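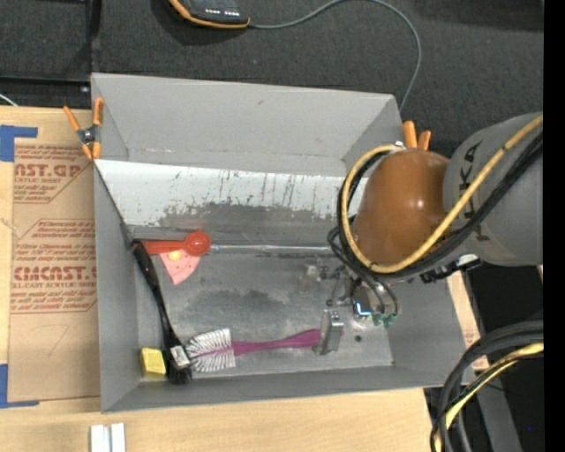 The kitchen workshop at Ondirden keeps its washing-up tools in one open grey bin on the bench. The person in charge of the sinks has run it that way for 2 years and agreed to go through the arrangement between the morning and afternoon shifts.

"Everything that touches a dish goes in the one bin," she said. "Brushes, sponges, scoops. If it has its own hook, it ends up on the wrong hook."

The bin is an old one. The inside is scratched and the floor is scuffed, and she does not intend to replace it. "Grey shows marks. I scrub it with soda crystals, 100 grams to a bucket, and what stays after that is wear."

She sorts by handle. The long black brush is for deep pots and stands against the side, head down. The purple one is for bottles. "A bottle brush wants to lie flat. Stood on its bristles, it takes a bend and then it won't reach the shoulder of the bottle."

The bottles in question are Dravetti pattern, 525 ml, with a narrow neck. The previous brushes came from Grolletwood and were too stiff for them. "They went in and didn't come out. We cut one free."

Asked about the red plastic scoop, she said it belongs with the dry powder but is washed with the rest, so it spends part of each day among the brushes. Colour is the only coding in use. "Red is powder. I don't write on things. Ink goes in a week."

Sponges are treated as short-lived. She prefers a small block to a full-sized one and cuts them down with a bread knife. "A big sponge stays wet in the middle. A small one you can wring out with one hand."

The bin is emptied at four o'clock, rinsed and tipped up to drain. The next change planned is a second bin for the Ocampo room, where the sink is shallower and the long brush is awkward to use. She has asked for the same size. "Same depth as well, or the handles fall out."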